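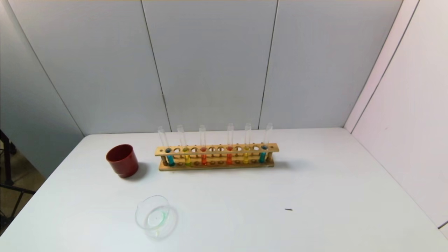 February, afternoon, Zuvside build room

Picking up where I left off on the matchmaking problem, which Ebere has been very patient about (thank you, Ebere, I know I said it would be done before lunch). The trouble is still with players who queue for all 5 roles. Our ranking service keeps one rating per player, so someone who is wonderful at support and pretty hopeless in the jungle gets dropped into the same lobbies for both, and then everyone on the team has a miserable time and hits the report button.

I split the ratings by role on the test server this morning and ran 550 simulated matches overnight settings, bots only. Lobbies came out much more even! Queue times went up, though, and for the top bracket they went up to 30 minutes, and I can't imagine anybody sitting through that with a smile. Abilio thinks we should let the role ratings lean on the overall one until a player has a decent history in that role, and the more I chew on it the more I like it. I've put his version on a branch called carretero so we stop mixing it up with mine.

Tamer found that the decay timer was running twice for anyone who changed region. Fixed, but the old ratings on the Waltham server still need a reset, and I'd like Eftychia to look over the script before I run it.

Still to do: rerun with the carretero branch, same seed. Ask Etornam whether the toxicity flags should follow the player or the role (I say player, we had 2 long arguments about it already). Move my notes out of the chat and into here, where I can find them again.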